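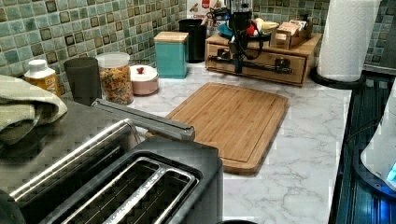
Re: Drawer organizer living on the counter, good idea or not?

Posted by nkauppinen

Looking for opinions on storage layout before I commit to anything permanent. The counter is white with gray marble patterning, small square mosaic tile behind it in greens and grays. Along the back wall I keep the canisters, a lidded dish and the cereal jar. The wooden drawer organizer sits on the counter with them, and the toaster is out toward the front on the left.

The organizer was bought for a drawer. I measured the drawer at the front, where it is widest, and did not measure behind the slide hardware. It does not go in. It has been on the counter since February and I have gotten used to it. Two questions:

1. Is there a practical case against leaving a wooden organizer out permanently?
2. Would you change the order of the things along the wall?

Usable counter run is 620 mm between the sink cutout and the end panel. I am not interested in wall shelves. Drilling into mosaic is not happening.

Niilo

Posted by bickerstaff_d

Practical case against: crumbs and grease. An organizer in a drawer has a lid, in effect, and the lid is the counter. Take that away and every compartment collects whatever is in the air. Near a toaster that is mostly crumbs. Near a range it is oil film, and oil film on wood goes sticky and holds dust.

If the contents are things that go in your mouth, put them in a drawer. If they are bag clips, twine and tape, leave it where it is.

– Declan

Posted by gitau_m

I disagree with most of that. I have kept flatware in an open tray for years and it gets used and washed fast enough that nothing settles. The pieces at the back that never get used are the ones that get dirty, and those should be somewhere else anyway.

The thing I would look at first is the toaster. With a towel lying against it on the left I would move one or the other before discussing wood trays. Toasters run hot along the top and cotton scorches well before it burns. Hang the towel on the oven door.

Posted by nkauppinen

Towel noted. It gets folded and put down on that end because that is the side I stand on. I will fit a rail inside the sink cabinet door.

Contents of the organizer are mixed at present, which is part of the problem.

Posted by enda_og

Mixed is the whole problem. Sort it before you decide where it lives. Tip everything out, put back only what you touched in the past two weeks, and see how many compartments are left over. When I did mine I had enough left over to give the tray up and use a jar.

On the order along the wall: group by how often you open it. Cereal is a daily item in most houses, so the glass jar belongs closest to wherever the bowls are. The tall black canister should be at one end. Tall items in the middle of a row mean you reach over or around them, and that is how things get knocked down.

Is the clear jar airtight? Loops go soft quickly.

Posted by nkauppinen

White lid, push fit, with a gasket. The cereal lasts well enough at the rate it gets eaten.

Posted by ccarroll

Clear glass is the wrong container for cereal on an open counter if the window faces south. Light fades the colors and does the flavor no good either. I would swap the contents. Put cereal in the teal canister and whatever is in the teal canister in the glass.

Posted by enda_og

That only works if the volumes match. A square canister holds more than it looks like from the front, but loops are mostly air and you need a lot of room for one box. The reason to have cereal in glass is that you can see when you are low. Light damage over a week or two on a kitchen counter is not something I could ever taste.

Posted by ccarroll

You may not taste it. I kept the same cereal in a Clavport tin and a glass jar next to each other and the glass one was noticeably stale first.

Posted by enda_og

Same lid on both? If not, you tested the lids.

Posted by ccarroll

Different lids. Fair point. I still prefer the tin, and wood lids on canisters are worse than either unless there is a silicone ring underneath. Niilo, check yours.

Posted by nkauppinen

There is a ring. It is slightly loose on one side, so I have tea in that one and not coffee.

Posted by bickerstaff_d

Back to the wood. If it is staying out, finish it. Bare or lightly oiled organizers are made for dry drawers. On a counter you are wiping around them daily and the bottom edge wicks water. Two coats of food-safe mineral oil, overnight between coats, and then repeat when it looks pale. Put thin felt or cork feet underneath so there is an air gap. I use the Bultix cork dots, 2 mm thick, and they have stayed on through a lot of wiping.

Do the underside as well. Most people oil the faces they can see and the board cups.

Posted by gitau_m

Agreed on the feet. Cork over felt, because felt stays wet.

I would not use mineral oil if you also want cork dots to stick. Oil first, wait a full week, wipe the contact spots with alcohol, then stick. Otherwise they slide off the first time you push the thing sideways.

Posted by bickerstaff_d

Never had that happen, but a week of waiting costs nothing.

Posted by telanmont_kitchens

We fit drawers for a living, so a different angle. Before giving up on the drawer, measure the internal width at the back as well as the front, and measure the height under the rail. Organizers are often refused by a few millimeters on one side only. A wooden one can be planed or have an end panel taken off and moved in. If you post the drawer internals and the organizer's outside dimensions I can tell you whether it is worth attempting.

Posted by nkauppinen

Measured again this evening, 8/17/26. Width at the back is short by more than the thickness of an end panel, so planing is out. Removing an end and shortening the dividers would work, but I would lose the compartment that holds the long utensils. Height under the rail is 124 mm and that is not the constraint.

Posted by telanmont_kitchens

Then leave it alone. Losing the long compartment defeats the purpose. Sell it or keep it on the counter.

Posted by nkauppinen

Keeping it on the counter. Current plan:

Towel to a rail inside the cabinet door.
Tall black canister to the right-hand end, cereal jar to the left.
Organizer emptied, sorted, oiled on all faces, left a week, cork feet.
Flatware stays in the drawer. Organizer gets clips, peelers, measuring spoons and the long utensils.

The small pink dish with the red knob stays where it is. It is not mine to move.

Posted by enda_og

Measuring spoons will collect crumbs in the bowls. Store them face down.

Posted by bickerstaff_d

Or on a ring inside the cabinet door, next to the towel rail.

Posted by nkauppinen

The ring would hit the drain pipe when the door closes. Face down it is. I will order the cork dots tomorrow.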